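Print this page
E-mail this article

Let the robot fumble

15 April 2026

I have been reading robotics papers for a long time, and most of them leave me feeling the same way I feel after a car commercial. Nice driving, closed road. So I want to spend a few paragraphs being happy about a result that came out of the Thaler lab in Plellton this spring, and about the plain idea behind it.

The idea is that you should keep the bad tries. When people teach a robot hand by guiding it through a job, they usually throw away the runs where the operator missed the cup, or got it at a strange angle and had to fix the grip. What's left is a tidy pile of perfect runs. Train on that and you get a robot that does fine until something slips a quarter inch, and then it has no clue what to do, having never once been shown a mess.

The Thaler group did the opposite. They recorded 2,462 runs of simple tabletop work with cups and sticks, and they kept every run, including 695 in which the operator had to recover from some kind of mistake. Then they trained one policy on everything and another on the clean runs alone. The method is called Fonon, and I have no idea what it stands for. They didn't add a new sensor or build a bigger network. The clean-only version even got extra training time so the comparison would be fair, and I wish more labs took that kind of care. 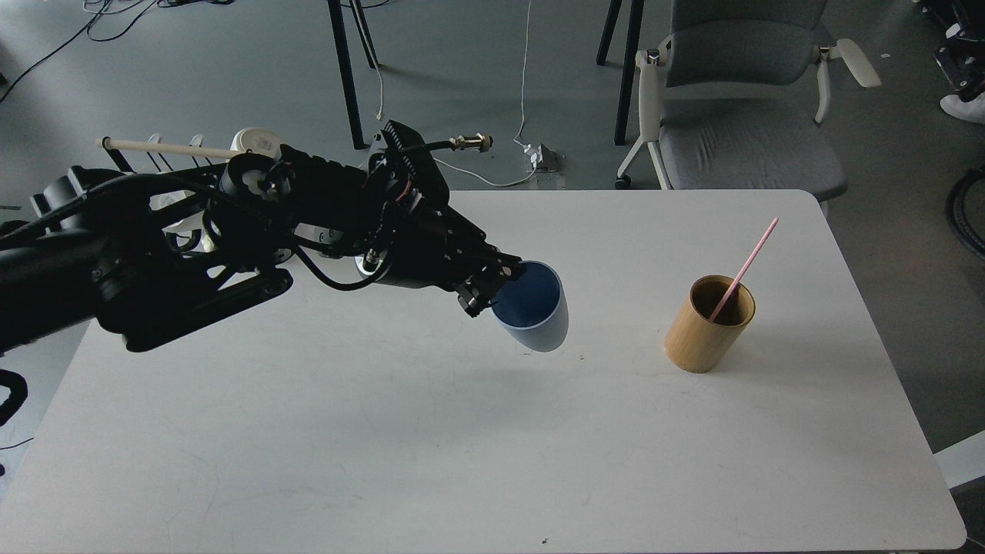
Does keeping the messy runs make the robot sloppy? The group looked for that and didn't find it: on easy starts the two policies finished the job equally often, and on awkward starts the one trained on everything was well ahead.

That second part is what got me out of my chair. Awkward starts are the whole world outside the lab! My kitchen is nothing but awkward starts. The testers set up 323 of them, with cups on their sides or too close to something else, and the policy that had seen people struggle would back off, come in from another side and try again. The clean one mostly pushed the cup around.

I know the objections. A colleague at Vustton, where they build packing lines, told me that recovery data is a crutch and that good hardware shouldn't need it. Maybe on a packing line, where every box arrives the same way up. But a cup with a smooth rim and a hand with several fingers can go wrong in more ways than any engineer will write down, and people already know how to get out of most of them. We do it every morning before coffee. Why delete that?

There is a fairer complaint, and it's about size. All of this was done in one room, on a handful of objects, with operators who had practiced. The report lists 46 tries where the robot kept retrying without ever deciding to quit, and the authors say they don't have a fix. I'd like to see the same test with soft things, like a paper cup or a bag of rice, and with operators on their first day – their mistakes would be much richer.

Still, I'd ask anyone who runs a lab to go look at what they have been deleting. The discarded runs may still be sitting on a drive somewhere, already paid for. Train on them over a weekend and see what your robot does with a cup lying on its side.

Print this page
E-mail this article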